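Walville Reading Rooms Members' Board
Facilities and Furnishings > Refinishing of the long tables

Posted by: rooms_secretary
September 6, 2020

Members are invited to comment on the proposed care of the tables in the upper reading room. The tables were purchased from the Brulotel hotel when its dining room closed, and they have been in daily use here for 16 years. The house rules currently permit cleaning with a damp cloth and mild soap only. A proposal has been received to sand all tables to bare wood and apply an oil finish. The alternative is to keep the present varnish and repair it locally where needed.

Comments will be accepted on this thread for 30 days. Members are asked to state which option they support and to keep to the subject.

Posted by: eastwing_member

I support the oil finish. Varnish looks well until it is scratched, and then the whole top must be stripped to put it right. An oiled surface can be renewed by our own staff in an afternoon, one section at a time. The Lagos branch changed to oil in June of last year and has had no complaints that I am aware of.

I would also ask that the matter of coasters be settled at the same time. The present rule mentions "suitable protection" and does not define it.

Posted by: tablekeeper36

I must respectfully disagree with the previous member. Oil is a sound choice for a table that is used by one household. It is a poor choice for a room in which members set down cups, wet umbrellas and inkstands. I have kept pale wood under varnish at home for many years, and the grain remains clear with very little attention.
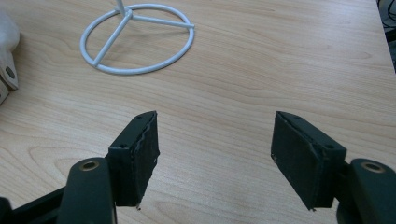 My practice is to wipe along the grain, dry the surface at once, and apply no polish of any kind. Silicone polishes in particular should be prohibited in the reading room. They leave a residue that prevents new varnish from holding, and the residue is very difficult to remove later.

Posted by: eastwing_member

The point on silicone is accepted, and I would support a written prohibition. I do not accept that oil fails under public use. It fails when it is not maintained, and the same may be said of varnish.

Posted by: rooms_secretary

For the information of members, a written quotation has been received from Tumitetti for the full sanding and oiling. The sum is 2,000 and includes moving the tables. No quotation has yet been requested for local repair. Coasters will be placed on the agenda as a separate item.

Posted by: north_stacks

Before any money is committed, I would ask whether the tops are solid wood or veneer. If they are veneer, a full sanding may go through to the layer beneath, and the damage could not be repaired. The edges should be inspected from below, where the grain of a solid board will continue from the face around to the end.

I would add that many marks thought to be permanent are in the wax or the varnish alone. A white ring from a hot cup will often lift with gentle warmth and a dry cotton cloth.

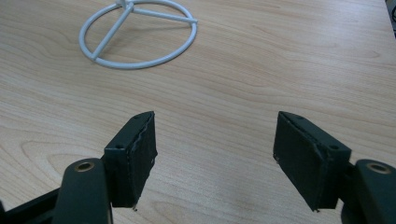

A black ring is a different matter -- it means that water has reached the wood itself, and only sanding or a bleaching treatment will remove it. I suggest that the marks on each table be sorted into these two groups before either option is put to a vote.

Posted by: tablekeeper36

I second the suggestion made by north_stacks. I had assumed solid wood and should not have done so.

Posted by: eastwing_member

I have no objection to an inspection, provided that it does not delay the decision beyond the comment period. My preference for oil stands.

Posted by: rooms_secretary

The inspection has been approved. The upper reading room will remain open, and members seated at a table under inspection will be asked to move to the east wing. The results will be posted on this thread.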